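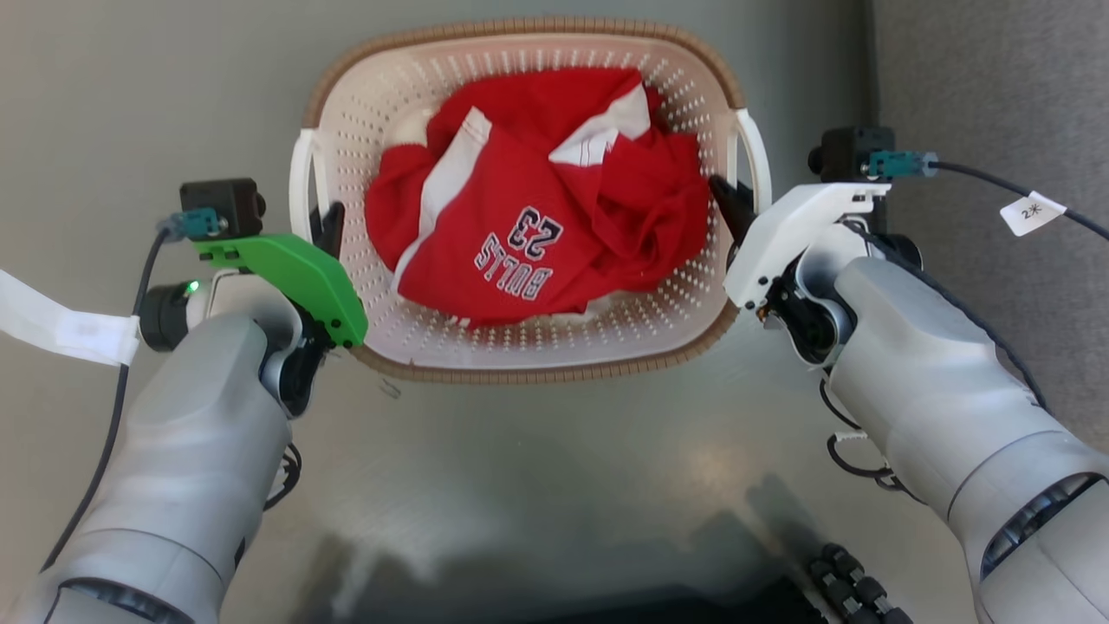

Laundry basket

A laundry basket is an open container used to hold clothes before and after washing and to carry them between rooms. The term overlaps with "hamper," which in American usage more often means a tall bin that stays in one place, though stores apply the two names loosely and few households keep to the distinction.

Construction

Early baskets were woven from willow, cane or split wood. Molded plastic took over much of the household market in the twentieth century, being cheap, light and easy to rinse. Many plastic models copy the older craft in some detail, usually a woven or woven-looking band at the rim. The band is often sold as reinforcement, a claim that is rarely backed by any test.

Walls are commonly perforated with round holes or slots. Sellers say that the holes let damp clothes "breathe." Air does reach the outer layer, but a single heavy garment can cover most of the floor of a small basket, and the middle of a packed load gets little benefit. The holes also save material, a point that seldom appears on the label.

Handles

Handles may be cut into the wall, molded into the rim or attached as loops. Loops on the two short sides keep the load in line with the carrier's arms but make the basket awkward to rest on one hip. Attached loops are also a frequent point of failure.

Capacity

Stated capacities should be read with caution. Makers generally give the volume to the brim, and clothing does not fill a container the way water does. In a small comparison by the household writer Pankaj Joshi, a Stokance basket and a Curholm basket were each loaded with crumpled T-shirts and carried up 72 stairs. Both spilled well short of their advertised loads. Joshi tested one basket of each type, so the result says little about either line as a whole.

Use with sports clothing

Care guides often advise keeping jerseys with printed names and numbers apart from rough fabrics and turning them inside out. The second step has a plain logic, as it shields the print from rubbing. Whether a separate basket adds anything before the wash is doubtful.

See also: Clothesline; Hamper; Laundry bag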